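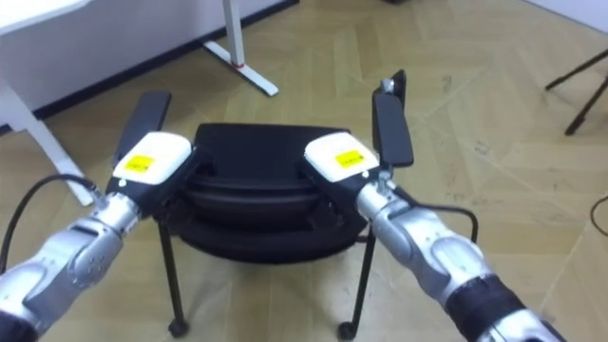 Pushing a chair, the long way around

2 July 2022

I have been pushing chairs under desks since I was old enough to be told to, and I never gave it a minute's thought until I had to do it with somebody else's arms. Well, with two robot arms, and me at the controls a few steps away, trying to remember which of my hands was which (I got it wrong more often than I'd like to say!).

The job sounds like nothing at all. Bring both grippers down to the sides of the cushion, press in gently, and roll the chair over to the desk. The little black seat is on casters, so you would think it would go wherever you asked. It goes wherever it likes. If one side touches a moment before the other, the whole thing swivels off, and then you are chasing it over the parquet like a man after a shopping cart.

Rajkumari Awasthi, who has far more patience than I do, told me to stop looking at the grippers and look at the cushion. That helped a good deal. So did slowing down for the last inch or so, and waiting until both fingers were resting on the sides before I tried to move anything. I had been hurrying, I think from plain embarrassment, and she reminded me that the robot would be learning my hurry along with everything else.

We want 144 good runs for this one task, and by the end of the afternoon I had put in 70 of them, with a sore neck and a pot of tea gone cold beside me. Finlay did his share in April on a different chair, and his are lovely to watch, very smooth. Mine wander a bit. Rajkumari says a bit of wandering is fine, as long as the chair ends up where it belongs, and I have decided to believe her.

Tomorrow I start with the chair turned sideways, and I'm already moving my hands about at the dinner table working out how to do it.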